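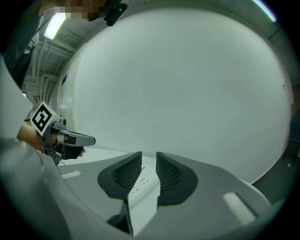 白い紙のカード。黒の小さな印字と短い線。

標本カードの用紙と印字方式について

kinome_t
収蔵庫の乾燥標本に添える紙カードを更新する予定で、用紙と印字方式を決めかねています。条件は次のとおりです。

・引き出し内で立てて保管
・印字は9ポイントの明朝と、仕切り用の短い罫線
・手書きの追記あり(鉛筆または顔料インクの製図ペン)
・庫内は25℃設定、湿度は季節で動く
・発行枚数は初回773枚、以後は随時

現行はモノクロレーザーで、用紙はDanexの中性紙カードです。不満は反りです。出力直後は平らに見えても、引き出しに入れて数週間すると長辺方向に弓なりになるものが混じります。全部ではなく、同じ包から出したものでも反るものと反らないものがあります。顔料インクジェットに替えれば解決するのか、用紙の問題なのかを切り分けたいです。

mugen_dori
紙目は確認しましたか。大判から断裁して使っているなら、縦目と横目が混ざっている可能性が高いと思います。立てて保管するカードは、紙目を高さ方向に通すのが基本です。横目で立てると自重と吸湿で腰が抜けます。

kinome_t
断裁は外注です。紙目の指定はしていませんでした。手元のカードの隅を湿らせて丸まり方を見たところ、確かに向きが揃っていません。反っている側に横目が多いようには見えますが、まだ数を取っていません。

Dario Fabbri
紙目の混在が原因の一つだとしても、レーザーの定着熱は別に考えたほうがよいです。定着器を通ると紙の水分が抜けます。そのあと庫内で吸湿して戻りますが、片面印字だと戻り方が表裏で揃わないことがあります。通紙後に平積みで軽く重しをかけ、保管環境と同じ湿度で一晩置いてから配架すると、かなり落ち着きます。

印字の耐久性だけを見れば、乾燥標本用のカードでレーザーをやめる理由は特にありません。

hakushi_11
そこは同意しません。トナーは紙の表面に樹脂が乗っているだけなので、擦れと折れに弱いです。引き出しで隣のカードと擦れ続ける使い方では、罫線の端から欠けます。うちでは古いカードの細い罫線が途切れて、仕切りの位置が分からなくなったものがあります。顔料インクのほうが繊維の間に入る分だけ有利です。

それと、軟質塩ビのファイルやケースに触れるとトナーが可塑剤で移ります。カードだけ中性紙にしても容器が塩ビなら意味が薄いです。

Dario Fabbri
塩ビに移るのはそのとおりですが、それは容器を替える話です。罫線の欠けは定着不良の可能性を先に疑います。厚紙を普通紙モードで通すと定着温度が足りず、爪で擦った程度で剥がれます。用紙種別の設定は何にしていましたか。

hakushi_11
当時の設定は分かりません。担当が替わっています。ただ、定着が正常でも屈曲には弱いという点は変わらないはずです。

mugen_dori
屈曲はカードでは普通起きないので、優先度は低いと思います。擦れは起きます。

kinome_t
うちの設定は「普通紙」のままでした。機種のマニュアルでは、この坪量なら「厚紙1」になっています。「厚紙1」に変更して出し直し、消しゴムで擦って比べました。普通紙設定のものは数往復で文字の縁が薄くなり、厚紙設定のものは同じ回数では変化が見えません。条件を揃えた試験ではないので参考程度です。

一方で、厚紙設定のほうが出力直後の反りは大きくなりました。定着熱の話と整合します。

Dario Fabbri
予想どおりです。反りは調湿で戻せますが、定着不良は後から直せません。厚紙設定を優先してください。

sumi_to_kami
液浸標本も扱う立場から補足します。エタノールに入れるラベルでは、レーザーはほぼ選択肢から外れます。トナーが膜のまま浮いて、瓶の底に文字だけ落ちていることがあります。乾燥標本と液浸標本でカードの仕様を共通にする予定があるなら、今の段階で分けて考えたほうがよいです。

kinome_t
今回は乾燥標本のみです。ただ将来の共通化は話に出ていました。持ち帰ります。

sumi_to_kami
液浸側はエタノール約80%で、Delaunayの顔料インクを製図ペンで手書きしています。乾かす時間を十分に取ってから入れるのが条件で、書いてすぐ入れると流れます。プリンタ用の顔料インクは、同じ「顔料」でもバインダーが違うので、個別に浸漬試験をしないと何とも言えません。「顔料だから大丈夫」という説明だけで決めないほうがよいです。

hakushi_11
手書き追記の件ですが、インクジェット用にコートした紙は鉛筆の乗りが悪く、製図ペンも滲むか弾くかのどちらかになりがちです。顔料インクジェットを推した手前書いておくと、選ぶなら非コートの中性紙で、黒のみの印字に限ります。コート層そのものの経年も読めません。

mugen_dori
非コート紙にインクジェットで9ポイントの明朝だと、横画が太るか、逆にかすれるかします。書体をゴシックに替えるか、罫線を少し太くする必要があるのでは。

hakushi_11
書体は替えたほうがよいと思います。明朝にこだわる理由はありますか。

kinome_t
既存カードと揃えたいだけで、規程上の指定はありません。学名のイタリックが判別できれば書体は問いません。

rokusho
過去のGondgateの勉強会でYupin Thongsukさんが配った資料に、カードの紙目と保管姿勢の比較が載っていました。手元の写しから要点だけ書きます。

・縦目で立て置きしたものは反りが小さい
・横目で立て置きしたものは、引き出しの充填が緩いほど反りが大きい
・平置きでは紙目による差は目立たない

つまり充填の密度も効きます。緩い引き出しには仕切り板を足して、カードが傾かないようにするだけでも違うはずです。資料は配布限定なので、全文は上げられません。

Dario Fabbri
充填の影響は見落としていました。傾いたまま吸湿と放湿を繰り返せば、その形で癖がつきます。

ただ、その比較の湿度条件は書いてありますか。湿度が一定の部屋と、季節で動く部屋では結果が変わります。

rokusho
湿度の欄はありますが、写しが不鮮明で読めません。原本を持っている人に聞いてみます。

kinome_t
現時点での整理です。

1. 断裁業者に紙目を指定する。カードの高さ方向に平行。
2. レーザーを継続し、用紙種別は厚紙1に固定。
3. 出力後、庫内の前室で平積みにして一晩調湿。
4. 緩い引き出しには仕切り板を追加。
5. 液浸用は別仕様とし、今回の対象外。

印字データはBrirnelの台帳から差し込みで作っているので、罫線の太さはテンプレート側で変更できます。

hakushi_11
2には反対のままです。少なくとも一部を非コート紙と顔料インクジェットで作り、同じ引き出しに混ぜて経過を見るべきだと思います。全量を一方式にすると、後で比較ができません。

mugen_dori
混ぜるなら、裏の隅に鉛筆で方式と出力月を書いておいてください。見た目で区別できるのは最初のうちだけです。

kinome_t
引き出し一つ分だけ両方式を混在させます。裏面の記入も入れます。断裁の納品が8月になるので、反りの比較はそれ以降に書きます。

sumi_to_kami
紙目の指定をするときは「縦目」「横目」だけだと、原紙の呼び方と仕上がりの向きで取り違えが起きます。仕上がり寸法の図に矢印で描いて渡すのが確実です。

kinome_t
図で渡します。先方の見積書には「T目」とだけ書いてありました。原紙のことか仕上がりのことか、これから確認します。

関連スレッド
・中性紙の封筒、フラップの糊は何を使っているか
・製図ペン用顔料インクの乾燥時間
・塩ビ製カードケースの代替品
・引き出し用仕切り板の材質と厚み
・学名イタリックが判別しやすい和欧混植の組み合わせ
・収蔵庫前室の調湿剤、交換の目安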